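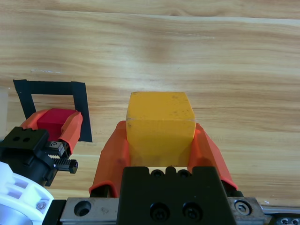
Pets > Rabbits > Litter and behaviour

Print this page | E-mail to a friend

Posted in September by Flokton

My rabbit has stopped using her litter tray

She's a two-year-old lop, spayed, and has been brilliant with her tray since the week I got her. Then I moved her pen from the kitchen to the back room and now she goes everywhere except the tray! Same tray, same hay, same paper litter. She's eating like a horse and seems cheerful enough. Do I start again from scratch or just wait?

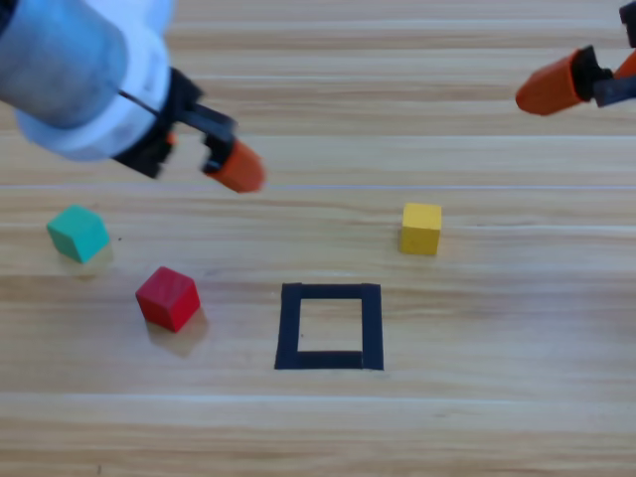

Red, yellow and teal cubes on the tabletop.

Abera (1,254 posts)

Moving house is a big deal to a rabbit, even if it's only one door along. I'd make her space smaller for a week or so — just the tray, her water, her hay and enough room to stretch out. Put a few of her droppings in the tray and don't scrub it too clean. Mine does all her thinking while she's munching, so I hang the hay right over the litter end and she hops in without being asked.

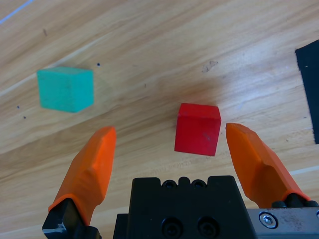
Once she's been good for a few days, give her a bit more floor. If she slips up, go back a step and don't tell her off (she won't have a clue what you're cross about). And do watch for wee that's thick or gritty, or any straining, and ring the vet that day if you see it. A clean-living rabbit who suddenly goes off her tray can be poorly.

Zonville (52 posts)

get a bigger tray. mine hated the corner ones

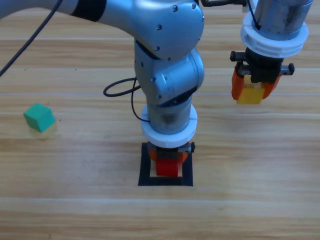
Jotulis (412 posts)

Agree about the vet. The other thing I'd try is letting her choose — if she keeps going in one corner, give in and put the tray there. I fought mine over it for a whole month and she won. White vinegar and water on the other spots gets rid of the smell.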